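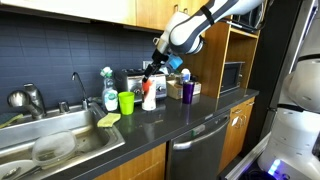
Skament distortion pedal, two months in

I bought the Skament in January after hearing Nghĩa Văn use one at the Trình show in Sorville. His guitar had this thick, chewy growl on the slow songs and I wanted it badly enough to corner him by the merch table (very nice guy, by the way). He said he runs his with the gain barely past noon, and now that I've lived with the thing I get why.

There are 6 knobs, which scared me a little, but you only really need gain, level and the mid control. The mids are where the fun is! Turn them up and you cut right through a loud drummer. Turn them down and you get that scooped thrash sound we all loved at fifteen. Palm mutes stay tight even on my seven-string, and it cleans up nicely when I roll the guitar volume back.
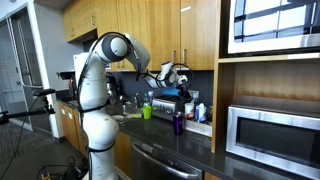

Now the gripes. The footswitch has a loud pop the first time you hit it, every single night, and the battery door is a flimsy little thing that I've already taped shut. It also hisses with the gain all the way up. My old Vovbridge fuzz is quieter, and I paid 40 bucks for that one used.

We tracked two songs with it last weekend, straight into a half stack with one mic, and I barely touched the EQ afterward. Our bass player wants to try it next, so I may have to hide it. If you play in drop tuning and your tone turns to mush on stage, go try one at band volume, since it sounds kind of thin in a bedroom.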